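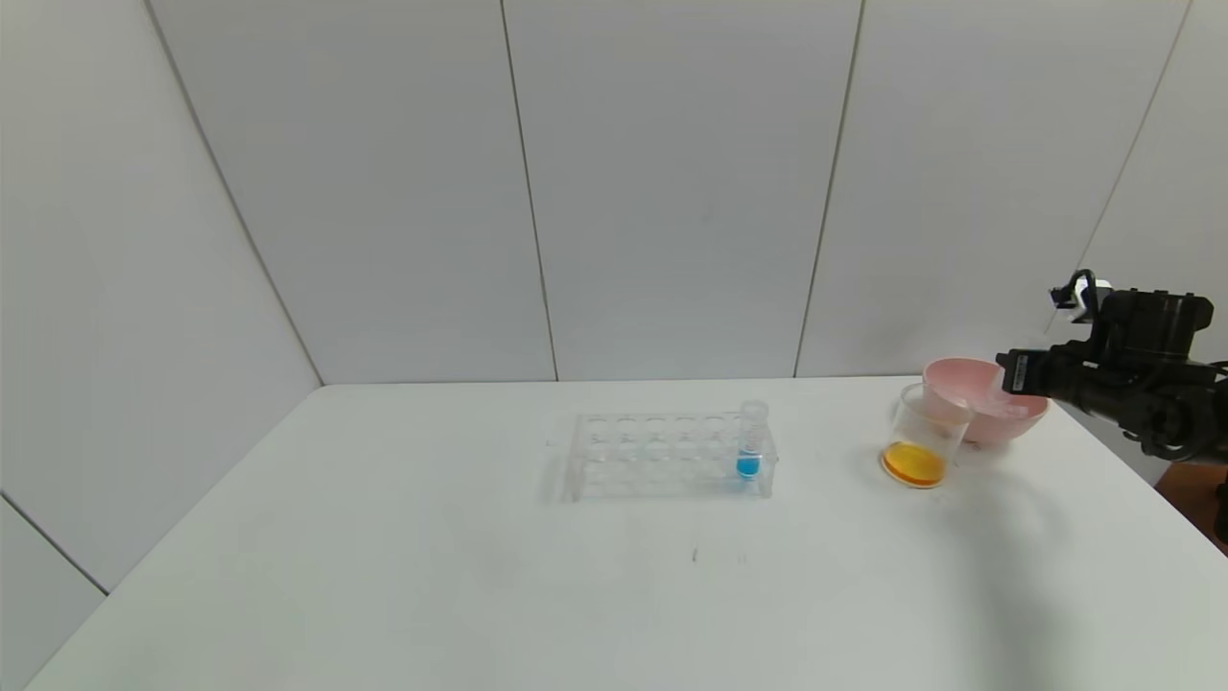
Saturday, May 30, 2020

Bench layout, dye transfer exercise (Lamness practical, wet side)

Set out the white table this morning for the colour mixing practical. Layout as agreed with Simin Heydari: clear acrylic rack near the middle, beaker to the right of it, pink bowl behind the beaker. One tube in the rack, right-hand end, with a little of the blue in the bottom. Orange-yellow stock in the beaker, low fill.

Panels left up on the far side. The white background makes the blue much easier to judge than the old grey bench did. The clear rack is another matter. Against white it nearly disappears, and the holes are hard to pick out from a standing position. Tibor Kovács suggested a strip of dark tape along the base plate. I would prefer a sheet of grey card underneath, as tape leaves residue on acrylic and the solvent we have for it crazes the surface. To be settled before the June session.

Solutions

Blue: food dye in deionised water, made up to 200 ml in the store room, bottle labelled and dated. Same batch as last time.
Orange-yellow: yellow dye with a trace of red. Made up fresh. Slightly more amber than the previous batch when light comes through it, probably a heavier hand with the red. Acceptable for mixing but do not compare colours across the two batches.

Neither is hazardous. Both stain. Gloves and the old lab coats, please -- the Cano coats are still at the laundry.

Glassware

Beaker washed, rinsed with deionised, drained upside down on the rack by the sink. No chips on the rim. Two of the others from the same box do have chips and have gone in the broken glass bin. Gholamreza Jafarzadeh to reorder.

Tubes: plain, clear, rimmed. Use the right-hand end of the rack first and work left. Last month tubes were put in wherever there was a gap and we lost track of which had been filled.

Bowl: plastic, pale pink, from the kitchen shop in Tutumville. It is there for waste and rinsings only. It is deep enough not to slop when carried to the sink with a modest amount in it. Do not return anything from the bowl to the beaker. Fereshteh Naseri asked whether it should be swapped for a second beaker. No objection in principle, but the bowl is wide and forgiving, and a second beaker next to the first will be confused with it sooner or later.

Order of work

1. Check the level in the stock beaker and write it down.
2. Draw up the yellow with a clean pipette.
3. Add to the blue by drops, up to 4 ml in total. Note the colour after each ml.
4. Swirl the tube by hand. Do not invert.
5. Rinse the pipette over the bowl.
6. Return the tube to the same hole.

Lighting

Shadow falls across the right-hand part of the table, running towards the near corner. It does not reach the rack, so colour readings there should be all right. Readings of the beaker are less certain. If anyone needs to judge the stock colour, lift it and hold it against the middle panel.

To do

Grey card or tape for the rack (me, Tibor)
Beakers, box of small ones (Gholamreza)
Second pipette bulb, the present one leaks at the neck
Ask Touran Rezaei for her notes on the Ametepe colour chart. The greens on our printed copy have faded and 3 of the squares can't be told apart
Wipe the table with water only, the last cleaner left a film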